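About Grasora

Welcome, and thanks for stopping by. If you've landed on this page you are probably thinking about learning a language, or going back to one you gave up on in high school, and you'd like to know who we are before you hand over your evenings. Fair enough! We'd want to know too.

Grasora is a small language school for grown-ups. We teach Italian, Spanish, Portuguese and French to people who have jobs and kids and dentist appointments, and who would still like to be able to order dinner in Bologna without pointing at the menu. We don't prepare anyone for college entrance, and we don't teach children, although we get asked about it nearly every week and always feel a little bad saying no.

How we started

The school began 17 years ago with one Italian class on the second floor over a hardware store called Bondura. The owners of Bondura had a spare room with a sink, a radiator that knocked, and a view of the loading dock, and they let us have it cheap on the understanding that we would keep our voices down during inventory. We did not always manage that. There were six students in that first class, and the textbook was so old that the chapter on travel explained how to cash a check at a foreign bank. (We still have a copy in the office. The dialogue where the husband loses his umbrella on the train has become something of a school legend, and a few of our longtime students can recite it from start to finish.)

By the second winter there was a waiting list, which surprised us, and a Spanish class had been added on the nights when the Italian class wasn't meeting. French came next, and then Portuguese, which was really the doing of a group of neighbors who had married into Portuguese-speaking families and were tired of smiling politely through Christmas dinner. They came to us with the class already filled and asked only that we find a teacher. It took us most of a spring to find the right one, and she is still here.

We stayed over the hardware store for a good long while, longer than we should have, probably. Eventually we moved into the old Orlandini building, which many of you will remember as the place where you had your shoes resoled or your prom heels dyed. It has tall windows on the street side, wood floors that creak in a friendly way, and a back staircase that everyone is told not to use and everyone uses. We kept the Orlandini name painted over the door. It didn't seem right to cover it up, and besides, it makes us very easy to find.

How we teach

Our classes are small, and they are going to stay that way. We stop at 11 students in a room. Past that number, the quiet people get quieter, and the quiet people are often the ones who have been practicing the hardest at home.

We talk a lot. From the very first evening you will be speaking the language out loud, badly, with other people who are also speaking it badly, and it is much more fun than it sounds. Grammar comes in as you need it. We are fond of grammar here – some of our teachers could go on about the subjunctive until the building is locked – but we have learned to hold it back until a student asks the question that makes it useful. When somebody wants to say "I used to live there" and finds they don't have the words for it, that's a very good moment to bring out the imperfect tense.

Homework is short and we do hope you'll do it. We also know what a week can look like. If you come in empty-handed, come in anyway. You'll find your place again quicker in the room than you will at home feeling guilty about it. 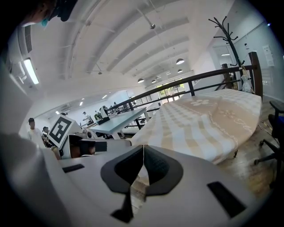 Each term runs for ten weeks, with an evening session and, for people who work nights or have retired, a morning one. Evening classes begin at 6:30 p.m. and last for an hour and a half, with a break in the middle that is supposed to be ten minutes and tends to grow. There is coffee, and there are usually cookies, and the conversation over the cookies is meant to be in the language you're studying. We won't scold you if it slips, though the French teachers have been known to raise an eyebrow.

If you already know some of the language, please don't worry about where you'll fit. Before your first term we'll sit down with you for a chat, partly in English and partly not, and by the end of it we generally have a good idea which group would suit you. There's no written placement exam. We used to give one, and all it ever told us was who had done well in school thirty years ago. If the group turns out to be too fast or too slow, you can switch in the first three weeks with no fuss and no fee.

Who comes here

All sorts. We have nurses, bus drivers, a fair number of accountants, a couple who are fixing up a house near Lisbon very slowly, and people who simply wanted one evening a week that wasn't about work. Some of our students are learning the language their grandparents spoke and never passed down. Those classes can get emotional, and we keep tissues by the whiteboard.

Many people stay for years. The advanced Italian group has been meeting so long that it has turned into something between a class and a family, with its own jokes and its own arguments about risotto. They read one whole novel each winter. If you'd like to join them you would be very welcome, but be ready to have an opinion about the ending.

Our teachers

There are 21 of us teaching at the moment, most of us part-time. About half grew up speaking the language they teach, and the other half learned it as adults and remember very well what that was like. We think a school needs both kinds. Everyone who joins us spends their first term teaching alongside somebody more experienced, and we all sit in on each other's classes at least once a year – to steal ideas, mainly.

We are teachers first and are only passable at everything else it takes to run a school. The phone is answered by whoever is closest to it. If you leave a message and don't hear back by the next afternoon, please do call again, and accept our apologies ahead of time.

Ellier, our reading room

At the back of the second floor is Ellier, our little lending library, which came to us when a foreign-language bookshop of that name closed its doors and offered us the shelves along with what was on them. We said yes before we had measured anything, and it took a lot of sanding to get the doors to close afterward. There are novels, cookbooks, comics, a great many detective stories and a long run of Brazilian magazines that we are very proud of. Any student can borrow from it, and so can former students, for as long as they like within reason. You write your name in the green notebook and that's the whole system.

Ellier is open an hour before evening classes, and people have gotten into the habit of coming early to sit and read, or to swap recipes, or to get a bit of last-minute help with the homework.

The July supper

Every July we push the tables together on the first floor and have a supper for everyone who studied with us that year, plus whoever they'd like to bring. Last summer there were some 60 of us, and the lasagna ran out before the speeches, so this year we're asking the Italian classes to make more of it. Each class puts on something small: a song, a sketch, a poem if they're feeling brave. The beginners always go first and always get the loudest applause.

Come and see us

The best way to find out whether you'd like it here is to sit in on a class. It's free, you don't have to speak if you don't want to, and you can leave at the break without hurting anybody's feelings. Call or write to the office and tell us which language you have in mind, and whether mornings or evenings suit you better. The street door sticks in damp weather, so give it a good push, then take the main stairs on your left and follow the noise.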